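Search this journal Enter keywords Go

Ida Mühlbauer
March

3. Surface finish and the staining of everyday tableware

3.1 Background

Work on tea and coffee stains has mostly been done on white glazed ware, where a brown mark is easy to see and easy to measure. Matte and tinted finishes have had less attention, although they are now common in home kitchens and in small cafes. Després argued that a matte surface holds more residue than a glossy one because the glaze is less closed at the top. The Flasau trials did not find this for plain water marks, but they did find it for tea left standing overnight.

We took up the question with household users in mind. A plate that passes a laboratory wash test may still be called dirty by the person who owns it, and the two judgments do not always go together. In our mail survey, 3281 households returned a usable form. The form asked how often tableware was soaked before washing, which cleaner was used, and whether any piece had been thrown out because of marks that would not come off.

3.2 Color and the visibility of marks

The color of the ware matters to what people report. Owners of white plates wrote most often about brown rings and gray knife lines. Owners of pastel plates wrote less about rings and more about a general dullness. Speckled finishes drew the fewest complaints of any kind. Small dark flecks in the surface seem to make it harder to tell a stain from the pattern, and several people said they had stopped looking.
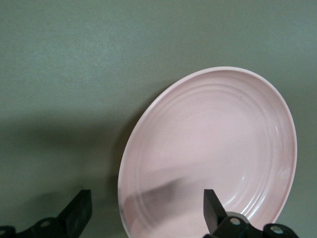 Vol. 7, No. 2, p. 30

Figure 2. Pink plate with a matte, slightly speckled finish and fine concentric ridges inside the rim.

Ridged rims were treated as a separate group in the analysis. Grooves near the edge are hard to reach with a flat sponge, and food that dries in them needs a brush or a longer soak. Households that used a brush reported fewer problems with ridged ware than households that used only a cloth. There was no such difference for plates with a smooth rim.

3.3 Soaking and cleaner

Soaking had a larger effect than the choice of cleaner. Ware soaked for 30 minutes in warm water before washing was rated clean by most owners, whatever product they used afterward. The two cleaners supplied with the survey, Hillex and Stosis, gave similar ratings on glossy ware. On matte ware Stosis was rated slightly higher, but the groups were small and we do not draw a conclusion from it.

Water hardness was not measured. Respondents in hard water areas may have counted lime film as staining, and the form gave them no way to keep the two apart. A later version should ask about film as a separate item.

Reader comments (3)

kettleside
Was baking soda covered on the form? We have used it on tea marks for years and it works on everything except the unglazed foot of the cup.

R. in the hills
Section 3.3 matches what I see at home. Our water is very hard and the dark plates look worst.

potshed
Please give the wash temperature next time. "Warm" could mean anything.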